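Vindska通信　9月の予定とお知らせ

2023年8月31日

会員の皆さま、暑い日がまだ続きますが、お元気でしょうか。私は日本へ来て6回目の夏ですが、この湿気にはまだ慣れることができません。

今月は、家でミルクコーヒーを飲む方から一番多くいただく質問、牛乳の温度について書きます。私の生まれた町では、牛乳は鍋で沸かして、表面の膜もそのまま食べました。ですから、初めてコーヒー店で働いたとき、沸かしてはいけないと言われて、とても驚きました。牛乳は熱くしすぎると甘みが感じにくくなり、においも強くなります。手で容器の側面をさわって、長くさわっていられないと思ったら、そこで止めてください。

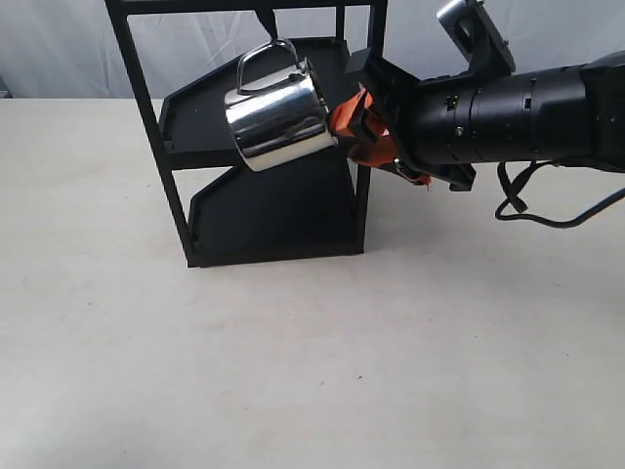
牛乳の種類も大切です。初めての方には、成分を調整していない普通の牛乳をおすすめします。低脂肪のものは泡が立ちやすいですが、味が少し軽くなります。どちらも、使う直前まで冷蔵庫に入れておいてください。

9月の教室は「朝のミルクコーヒー」です。時間は90分、定員は5名、会場はいつものBucurの2階です。豆はGederoの中煎りを使います。エプロンはこちらで用意しますので、飲み物を持ち帰りたい方だけ、ふたのある水筒をお持ちください。お申し込みは店頭か、留守番電話（内線2162）でお願いいたします。お名前はゆっくり話してくださると助かります。

なお、Zerkixの紙フィルターは入荷が遅れています。届きましたら、店の入口に張り紙を出します。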